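Harawira and the Hill That Hummed
Written by Leonie Sutcliffe, pictures by Wiremu Brunton
Hardback picture book, ages 3 to 7
Item no. 3522

Harawira lives at the bottom of a hill that hums. Everyone in town has got used to it except Harawira, who puts on her gumboots one morning and goes up to ask it to stop. The hill has its own reasons, and most of the book is the two of them working it out.

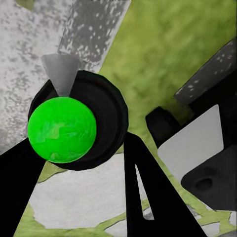
The text is short, with one or two sentences to a page, and the hum is printed in larger letters so children can join in. Brunton's hill changes colour as its mood changes. At its happiest it is a mottled green, lighter in some patches and darker in others, much like the ball here. When it sulks it goes grey, and the whole town goes grey with it.

The book comes with a sheet of read-aloud notes by Tamsin Cosgrove. They suggest where to pause and how long to hold the hum – longer than you think.
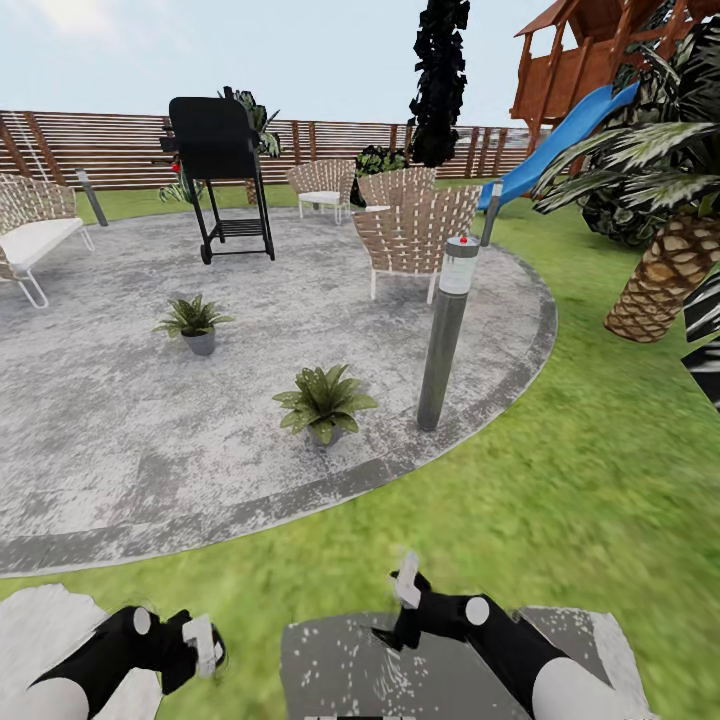
Round patio and lawn.

Details
Publisher: Stollico
Pages: 32, thread-sewn
Cover: matt, wipe-clean
Also available: paperback, item no. 1613

The hardback lies flat when open, so it can be read to a group
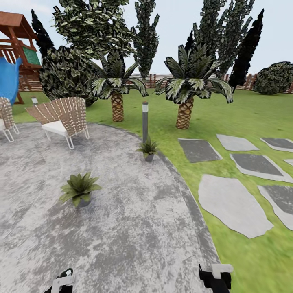
or shared on a lap without holding the pages down. The paperback has the same text and pictures but leaves out the map inside the cover. A second Harawira book is due in September.

Reader reviews
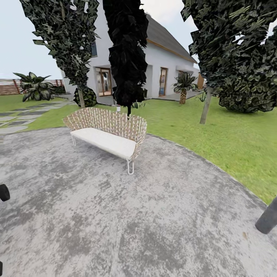
Alby Tuhiwai wrote that his two asked for it 13 nights running and now hum at the dinner table. He would have liked more of the grandmother, who only gets two pages.

Orders are posted within three working days. School and library orders – please use the class set form.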